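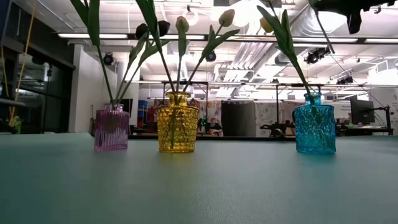 About the Agbeko Robotics Club

We're a student club at Trellden, and we teach robot arms to do everyday jobs! Yaa Annan and Kwaku Tsikata started it with 9 members and one very slow arm. This term's project is flower arranging – tulips in little glass vases, with artificial stems so we can practice the same move over and over. Fuseini Agbenyega leads the gripper group, and Wumpini Aryee helps new members write their first code. Come build with us, beginners too!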